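四、第一次上墙安装（Ranlow 壁挂折叠桌）

先说一句，我自己装这张桌子装了两回。第一回图省事没画线，装完放个鸡蛋上去，鸡蛋一路滚到地上……所以这一节我写得啰嗦一点，你照着慢慢来就好！

开工前请把 Panby 五金包里的东西全倒进一个浅盘里。长螺丝配膨胀管，短螺丝配合页，这两种粗细差不多，混在一起很难分。我习惯把短的先用胶带粘在桌板背面，要用的时候一撕就有。

步骤

1. 找墙。敲一敲，声音实的是砖墙或混凝土墙，可以直接用包里的膨胀管。声音空的多半是石膏板，这时候包里的膨胀管不够用，请另外买石膏板专用锚栓，而且最好把至少一个支架打在龙骨上。

2. 定高度。说明卡上建议桌面离地 80 厘米，站着切菜、坐高凳写字都还行。我邻居 Mhairi Moncrieff 个子小，装低了一截，她说舒服多了。先搬把椅子坐下比划一下手肘的位置，再决定也不迟。

3. 画横线。把水平尺贴在墙上，用铅笔轻轻画一条线，两个支架的上沿都对着它。两支架中心距 900 毫米，请量两遍。

4. 打孔。砖墙用冲击档，孔要比膨胀管稍深一点。打完用吸管或小刷子把灰清出来（别用嘴直接吹，我吹过，眼睛红了一下午）。

5. 敲入膨胀管，敲到管口跟墙面齐平。敲不进去就说明孔里还有灰，拔出来再清一次，不要硬砸。

6. 挂支架。四颗长螺丝先都拧进去一半，再拿水平尺靠一下，没问题了再按对角顺序拧紧。

7. 装合页和桌板。这一步最好两个人，一个托着板，一个拧短螺丝。我是一个人用摞起来的书顶着干的，能行，就是胳膊酸。

8. 试折叠。慢慢抬起桌板，听到支架“咔”的一声才算锁住。放下的时候先按住两侧的卡扣，再让桌板往下走。

注意

支架没听到“咔”声之前，千万别往桌上放东西，热水壶尤其不行。

折叠时手指不要伸进合页和墙之间的缝。家里有小朋友的，我建议平时把桌板放下来收着，用的时候再支。

桌板前沿不要坐人！有人写信来问能不能当长凳，不能。

关于墙面不平

老房子的墙很少是平的，我家这面墙上下能差出一枚硬币的厚度。五金包里那几片薄垫片就是干这个用的，垫在支架下端，一次垫一片，垫完再量。垫多了桌板会往里倒，杯子会慢慢朝墙那边溜。如果垫片全用上了还是不行，请换个位置，或者先把墙补平，别拿折起来的纸板凑合，受潮以后会塌下去。

关于桌面

板子两面都上过木蜡油，刚拆封有点味道，开窗放一晚就散得差不多了。平时用拧干的湿布擦，擦完再用干布走一遍。要是留下了杯印，可以用 Texier 的养护膏薄薄抹一层，顺着木纹擦，别打圈。我每年十一月供暖以后补一次，冬天屋里干，板子容易发白。

常见小毛病

桌板支起来会晃：多半是短螺丝松了，用了一阵子以后再紧一遍就好。用手拧螺丝刀，电动的容易把木头里的螺纹拧滑。

卡扣按不动：在转轴上滴一滴缝纫机油，来回折几次。厨房里的食用油不行，时间久了会发黏。

支架一高一低：回到第 6 步，松开低的那一边重新对线。支架上的孔是长圆形的，有一点上下调的余地。

少了零件：先看看泡沫夹层，我有两次以为少了合页，结果都卡在里面。确实没有的话，写信给 Radstead 门店的 Přemysl Šťastný，注明配件号 1635（支架）或 135（合页），补件会跟下一批货一起寄出。

装好以后请把水平尺和多出来的垫片留着，换季时再量一回，尤其是靠暖气的那一侧。下一节讲怎么给桌子加装侧边挂钩。

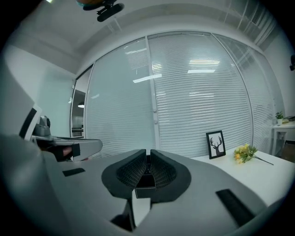
图 4　浅灰色手持夹具，中间两块深灰色夹指相对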